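Section 4: Unpacking and Setting Up Your Altasis Kitchen Scale

Thank you for choosing the Altasis. We know that most people are itching to get baking by the time the parcel lands on the mat, and we promise not to keep you long, but a quarter of an hour spent on this section will save you a good deal of puzzling later on. Make yourself a cup of tea, put it somewhere it can't be knocked over, and let's begin.

Before you start

Find a flat, steady surface in good light. A kitchen worktop is ideal, and a dining table will do nicely too, so long as it doesn't wobble when you lean on it. Take off any tablecloth or oilcloth, as the feet of the scale need to stand on something firm. You will also want a small coin for the battery cover and a soft, dry cloth.

Please keep all the packaging until you have finished the check weighing in step 9. If anything needs to come back to us, it travels far more safely in its own box.

Unpacking

1. Stand the box on your table the right way up and lift the lid towards the back. The side flaps are tucked in quite snugly, so ease them out with a fingertip and try not to tear them.

2. Take out the paperwork and put it to one side. The guarantee card is tucked into the English booklet and is easily lost among the wrapping (we speak from long experience of looking for it ourselves).

3. Lift the scale out with both hands, holding it by the base. Don't pull it up by the glass plate.

4. Peel the clear film off the display. 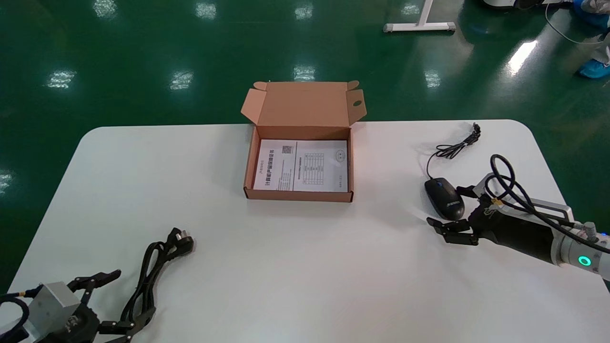 The leaflets vary a little according to where your scale was packed, and you may come across one in a language you don't read. Customers do write to us about this, and we quite understand the worry, but the scale is the same whichever sheets come with it. If yours opens out into two panels, as the Chinese one does in the open box, with lines of text and a small QR code on the left and a printed table on the right, simply fold it up again and keep it with your guarantee card. Everything you need for daily use is in this guide. Should you have no English booklet at all, our helpers at the Clurkuvska service desk will gladly post one out to you; ask for booklet 816.

Fitting the battery

5. Turn the scale over and lay it on your cloth, glass side down. Use the coin to turn the round cover a quarter turn to the left, then lift it away.

6. Slide the battery in with the plus sign facing you, tucking it under the metal clip first and pressing gently until it clicks. Put the cover back and turn it to the right until the two dots line up.

Caution: Small batteries are very dangerous if swallowed. Keep new and used ones well out of the reach of children, and get medical help straight away if you think one may have been swallowed.

Setting the scale level

7. Turn the scale the right way up and look at the little bubble beside the display. Screw the front feet in or out, a little at a time, until the bubble sits inside its ring. It can be fiddly the first time, and it does get easier.

8. Press the ON button once and wait for the display to show 0. If it shows a dash instead, the scale is still settling, so leave it be for a moment and keep your elbows off the table.

Check weighing

9. Place the brass disc from the accessory bag in the middle of the plate. The display should read 458 g. If it reads something else, take the disc off, press ZERO and try again.

10. If the reading is still wrong, hold down ZERO until the display flashes, put the disc back on and wait for the beep. The scale has now corrected itself.

Note: The Altasis will weigh up to 3500 g, and that includes your bowl. Heavy stoneware uses up a surprising amount of this, and you may find a light plastic bowl more useful for large batches of dough.

Note: For the best results, let the scale come to the warmth of the room before you use it, particularly if the parcel has spent a cold November morning in the porch. It is happiest at 23 degrees or a little under.

Where to keep it

Store the scale flat, with nothing stacked on the plate. If you have bought the Cekbridge wall bracket as well, please turn to section 7 before drilling any holes, as the screws supplied are meant for brick and will not hold in plasterboard.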